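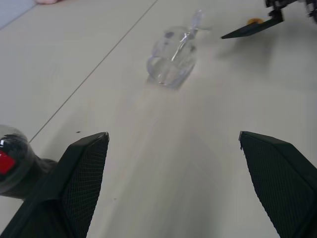

Open gripper, light tile floor

Makbridge Pocket Rail Atlas, second edition: a review
Posted Monday, November 13, 2023

I bought the first edition of this atlas when I started to travel on the smaller lines, and I used it until the cover separated from the pages. The second edition has been in my bag since June. I have now used it on enough journeys to write about it properly.

The atlas is a small book with a soft cover. It shows all passenger lines, most of the freight lines, and the closed lines for which the route can still be followed on the ground. According to the introduction it contains 1,108 stations, open and closed, and the index at the back has more than 4,000 entries, which includes junctions, tunnels, viaducts and yards. I did not check these numbers. I can only say that I looked for many obscure places and there were 2 that I did not find, both of them private sidings.

The maps are drawn to scale and not as a diagram. For me this is the main reason to buy it. A diagram tells you that the line from Grerileck goes to Lusitcombe with three stops between. The atlas tells you that the line makes a long curve to the north to avoid the hill, that it crosses the river two times, and that the second stop is quite far from the village whose name it carries. If you like to sit at the window and understand what you see, you need this.

Colors are better than before. In the first edition, single track and double track were both black, one thin and one thick, and in the evening light of a train I often could not see the difference. Single track is now green. Electrified lines have a small red tick along one side. Freight only is brown. Closed lines are gray and dotted, and the year of closing is printed next to them in very small figures. My eyes are not young and I need my reading glasses for these years, but the station names I can read without them.
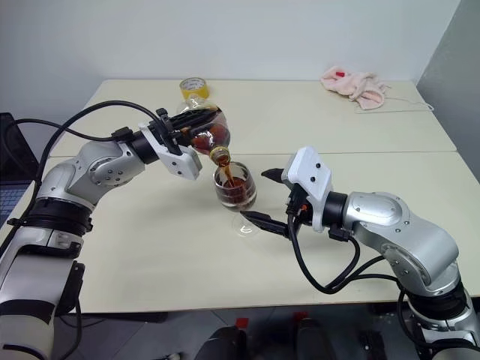 The enlarged plans of the big junctions deserve a paragraph. Grerileck has a full page, and it is the best drawing of that place which I have seen in print. The east and west sides of the triangle are both shown with their correct names, the flyover is clear, and you can follow with the finger how a train from the Tagle direction reaches the low level platforms without reversing. I had passed there many times and I had always believed that we used the flyover. We go under it.

Lusitcombe is less successful. The plan still shows the bay platform on the south side, and it has been without rails for a long time now. The carriage sidings are also drawn too short. The publisher has a correction sheet that can be printed at home, and the bay platform is mentioned in it, but the sidings are not. I have written to them.

About the binding. The pages are sewn now and the book stays open on a table if you press it gently in the middle. On the fold between two pages a narrow strip of map is repeated on both sides, so that no station disappears in the middle. I wish that the page numbers of the neighboring maps were printed larger. They are in the margin with a little arrow, and when you travel on a fast train you turn the page often.

What I miss is distances. The first edition had mileages at the main stations and these have been removed, I suppose to make space for the signal box names. I would prefer to have the mileages back. A person who wants to photograph trains can find a bridge much more easily when he knows at which mile it stands. Gradients were never included, and for these you must still use an older book or ask somebody who knows.

The paper is slightly shiny. A soft pencil does not hold well on it and rubs off on the opposite page. I mark the lines I have traveled with a fine permanent pen, and this works, with the small disadvantage that mistakes stay forever. I have one on the Tagle branch, where I marked up to the terminus and in reality the train was turned back one stop before it.

The price is higher than for the first edition. If you own that one in good condition and you travel only on the main lines, you can wait. For the branch lines and for the Grerileck page I would buy it again. I give it four stars of five, and the missing star is for the mileages.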